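How does a towel dry you?

You get out of the bath, grab a towel, rub for a minute and you are dry. The water has not vanished. It has moved from your skin into the cloth. To see how, you need to know a bit about water and a bit about thread.

Water likes to stick

Water is made of tiny bits called molecules. They are far too small to see, even with a school microscope. Water molecules pull on each other, which is why a drip hangs from the tap as a round blob before it falls. They also pull on some other materials, such as glass, paper and cotton.

When water touches a very narrow gap, it is pulled along the sides of the gap and the rest of the water follows. It can even go upwards. Scientists call this capillary action (say it "kuh-PILL-uh-ree"). It happens when you dip the corner of a piece of kitchen roll into a puddle and the wet patch climbs.

Cotton is full of gaps

Cotton comes from a plant. After the flower drops off, a seed pod called a boll grows, and when it is ripe it splits open to show white fluff. Each hair of fluff is a fibre. The fibres are cleaned, combed straight and twisted together to make yarn.

Cotton is mostly made of a material called cellulose, and in a cotton fibre it is almost 90 per cent. Water sticks well to cellulose. There are also narrow spaces between the fibres in every strand of yarn, so a cotton thread works like a bundle of very thin straws.

Why towels are bumpy

A cotton shirt soaks up water too, but if you tried to dry yourself with one you would soon need another. A towel holds more because of the way it is woven. Most bath towels are made from a cloth called terry, which is covered in small loops of yarn. 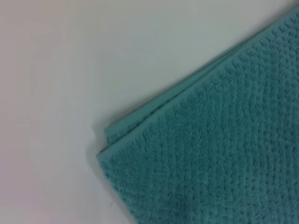 The raised pile of a terry towel.

Each loop stands up from the cloth, so water can reach it from all sides. The more loops there are, the more yarn there is to touch your skin. Some towels have loops of the same height all over. Others have patterns, made by leaving the loops taller in some places and shorter in others.

Terry is woven on a machine called a loom. Ordinary cloth needs two sets of threads. The warp threads run the long way and the weft threads go across, over and under the warp. Terry needs an extra set of warp threads. These are kept slack while the others are kept tight. When the loom pushes the weft threads forward, the slack threads have nowhere to go and bend up into loops.
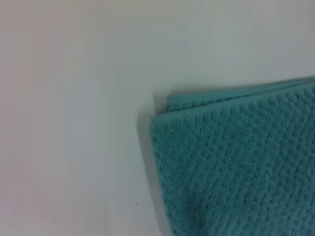
Velour towels start out in the same way, but the loops on one side are cut off at the top. This makes them soft, like velvet. The cut side does not soak up water as well as the looped side, so if you have a velour beach towel, turn it over and use the back.

Why is a new towel sometimes bad at drying?

You may have noticed that a brand new towel seems to push the water around. Factories often add a finish to make towels feel soft in the shop. The finish can coat the fibres, and then water cannot stick to them so easily. It comes off after a few washes. Fabric softener leaves a coating as well, so lots of people leave it out when they wash towels.

Where does the water go next?

A wet towel on a rail dries by evaporation. The water molecules on the outside break away and float off into the air as a gas called water vapour. Warm, moving air speeds this up. A towel left in a heap has only a little of its surface touching the air, so it stays damp. Tiny living things called bacteria and mould grow well in damp cloth, and they make the musty smell.
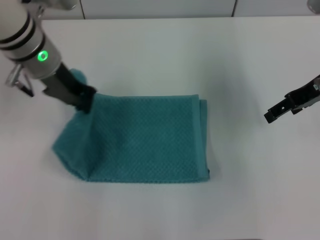
Photo: Svitlana Fedoruk

Try it yourself

You will need kitchen scales, a bowl, a measuring jug, an old towel and an old cotton T-shirt. Ask a grown-up before you start and do it near a sink.

Fold the dry towel and weigh it. Write the number down. Pour 800 ml of water into the bowl and push the towel in. Leave it for 60 seconds, lift it out and let it drip over the bowl until the drips slow down. Weigh it again. Take the first number away from the second and you have the weight of the water.

Now do the same with the T-shirt, using fresh water. A towel is usually heavier than a T-shirt to begin with, so to make it fair, divide the weight of the water by the weight of the dry cloth. Which one has the bigger answer?

Words to know

Boll: the seed pod of a cotton plant.
Capillary action: the way water is pulled along narrow gaps.
Evaporation: when a liquid turns into a gas.
Pile: the loops or cut threads that stand up from a cloth.
Warp: the threads that run the long way on a loom.
Weft: the threads that go across.

Page last checked: 2022-08-24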